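Podgate wrist-view tabletop cell: planning and ordering guide
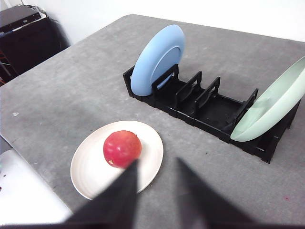 Last updated: Feb 21, 2021

The Podgate cell is a single-arm bench station for kitchenware handling: plates, racks, fruit and similar light items. It is supplied by Rerinico as a set of parts and assembled on the customer's own table or on the Lorside bench. Use this page to work out what you need before asking for a quotation.

What the base set contains

Arm with mounting plate and control box
Two-finger gripper with tapered black fingers
Wrist camera and bracket
Power supply, emergency stop and cable set
Software licence, one seat

The table, the controlling PC and the task objects are not part of the base set. Customers who budget only for the arm usually find the remainder under these three headings.

Choosing a gripper finger

The tapered finger is the default. Its narrow tip goes between upright rack dividers and under the rim of a plate lying flat. With the standard bracket both fingers stay in the camera's view at the bottom of the image, close to the lens and therefore out of focus. This is normal and needs no adjustment. Maximum opening is 85 mm, enough for most apples but not for a bowl gripped across its full width. Plates are taken by the rim.

The Hervieu wide finger is a separate order line. It opens further but will not enter a narrow rack slot, and it hides more of the object from the wrist camera. Sites that need both should order the quick-change plate at the same time – fitting it later means repeating the camera calibration.

Table and surroundings

Allow 60 cm of clear depth in front of the arm base. A matt grey top is preferred. Glossy plates already return highlights to the camera, and a reflective table adds more. A plain white wall behind the table is suitable. The control box can stand on a cabinet beside the table, provided the cables do not cross the working area.

Task objects

Buy ordinary household items locally. A starting set for rack work is a black plastic dish rack with upright dividers, plates in clearly different colours (light blue, mint green and off-white work well together) and one object to be moved on or off a plate, such as a red apple. Check that the plate rim fits the slot before buying in quantity. Racks vary, and a plate that leans steeply against the end divider needs a different approach angle from one standing upright.

Order spares of anything ceramic. Treat them as consumables in the budget.

Lead time and installation

Base set: 4 weeks from order
Wide finger and quick-change plate: 2 weeks, shipped separately if required
Lorside bench: on request, next production run in May

Installation is by the customer from the printed guide. Site installation can be quoted, travel charged at cost. The arm is calibrated before dispatch; the wrist camera must be calibrated again after mounting.

What to send with an enquiry

Table dimensions and load rating, the largest and heaviest object to be handled, available mains supply, and a photograph of the intended position. Incomplete enquiries are answered with a list of questions – this adds to the lead time.

Contacts

Quotations and orders: Thư Nghiêm
Technical questions, finger selection: Þórarinn Ketilsson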